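Wilier door cell - who is keeping theirs tuned?
Forum: Setup and Upkeep

hingepin
September 26, 2022
We run a simulated door-opening cell for the Wilier, double doors, lever and bar handles. The Calloway guide says to reset the hinge friction after every update and otherwise leave it alone. I did that, and the pull still fails on 6 doors out of a batch of 934. Same doors each time. I don't buy that it's the policy.

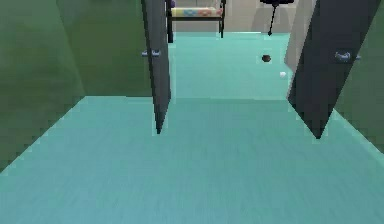 The handle return spring is my suspect. Trumullow ships it at 2 and the docs never say 2 of what. I asked support in March and got a link to the same docs.

torquewrench_ed
Six failures and you want to open up the spring settings? I'd leave it. Every time somebody "fixes" the spring they break the latch, and then we get a thread about the latch.

hingepin
Six that fail the same way every run is a fault, not noise. Besides, I back up the config first. 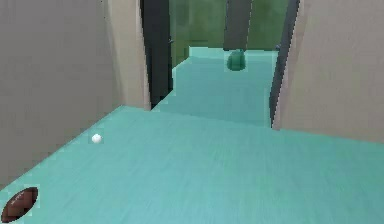 What bugs me more is loose stuff on the floor. Base contact gets logged as a door failure in our build, so a ball under a wheel and a stuck hinge look the same in the report. Split those two before you touch anything.

mossback
Agree on the logging, not on the spring. Check the collision mesh on the door first. Ours was fatter than the visible panel and the gripper was stopping on air. Edel has a mesh viewer that shows it, if you can stand the menus.
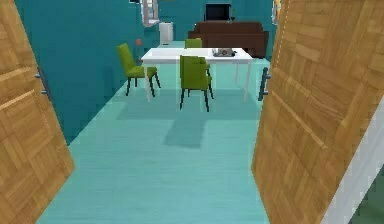 Bar handles are the worst for this. The gap behind the bar gets filled in when the mesh is simplified, so the fingers have nowhere to go. Turn the simplifier off for handles and rerun only the bad doors, 10 tries each. If they still fail I'll listen to the spring theory.

hingepin
Fine, I'll look at the mesh. I'm not convinced it explains the lever doors though - two of my six are levers, and there's plenty of room behind those.

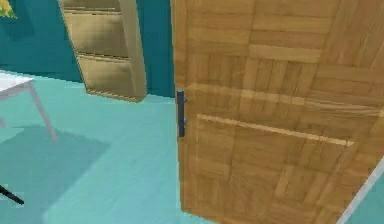
torquewrench_ed
Then you have two problems and you're about to change both at once. Do the mesh, run it, post the log. Leave the spring at 2 until then.

hingepin
Mesh only. Log to follow.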